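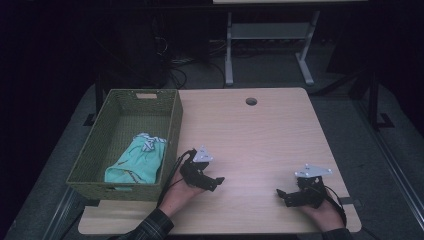 Green basket on the table, turquoise cloth in it

Towels smell musty again as soon as they get damp

Posted by Pierina Messina in Laundry and Cleaning

I moved into a first-floor flat in May and I can't get my towels to stay fresh. They smell fine when I fold them, then the minute someone dries their hands on one there is that sour smell, like an old dishcloth. T-shirts are starting to go the same way, mostly under the arms.

The washing machine is a Prirkell that came with the flat. I wash at 30 with liquid detergent and a capful of softener. There is no garden and no tumble dryer, so everything goes on an airer in the spare room with the door shut to keep the damp out of the rest of the flat. Towels take a day and a half in there, sometimes two.

So far I have tried more detergent, a different softener and leaving things to soak overnight in plain water. None of it made any difference. Do I need new towels, or is it the machine? I would like to avoid asking the landlord for a new one if I can.

Nam
Reply marked as helpful

I'd leave the landlord out of it for now. It sounds like a mix of low temperature, too much product and slow drying, and you can sort all three.

Start with the machine. Pull back the rubber seal at the door and wipe inside the fold. If there is black or grey slime in there, it has been going onto your clothes. Take out the detergent drawer (most have a tab you press down at the back) and scrub it in the sink, then clean the space it slides into. Empty the filter as well. Put a tray down first, as a fair bit of water comes out. Then run the hottest cycle with nothing in it and a dose of powder that contains bleach. Leave the door and the drawer open between washes from then on.

Next the towels. Check the label, and if it allows, wash them at 60 on the long cotton cycle with powder, no softener. Liquid detergents don't usually have bleach in them and softener leaves a coating that holds on to the smell. Half fill the drum. You may need to do this twice for the ones that are worst. Don't use that powder on wool or silk.

For the T-shirts, use an oxygen bleach soak, the sort sold as stain remover, in warm water for a few hours before a normal wash. Follow the amounts on the tub.

Then drying. Two days is too long. Shutting the door is right, but the damp air has to go somewhere, so open the window in that room a little or put a dehumidifier in there. I have a Lekau one that I bought second-hand and towels are dry overnight. Mine says 200 watts on the plate, so it isn't dear to run. Leave a gap between things on the airer, hang towels over two bars instead of one, and use the fastest spin the machine will do without walking across the floor.

Also don't leave wet washing sitting in the drum, or used towels in a heap. Hang them up till wash day.

Tunell

Vinegar. I put some in the softener drawer every time and never have this problem. Cheap as well.

Nam

Vinegar can help with the softener coating, but some machine makers say it is hard on the rubber parts if you use it every wash, so check the booklet. Never put it in with bleach of any kind.

Pierina Messina

Thank you. The seal was horrible, I had no idea it folded back like that. Drawer wasn't much better. I've done the empty hot wash and the first lot of towels at 60, and the bath towels smell of nothing now, even damp. Two of the hand towels still have it slightly so they are going through again. Going to look for a dehumidifier before it gets colder.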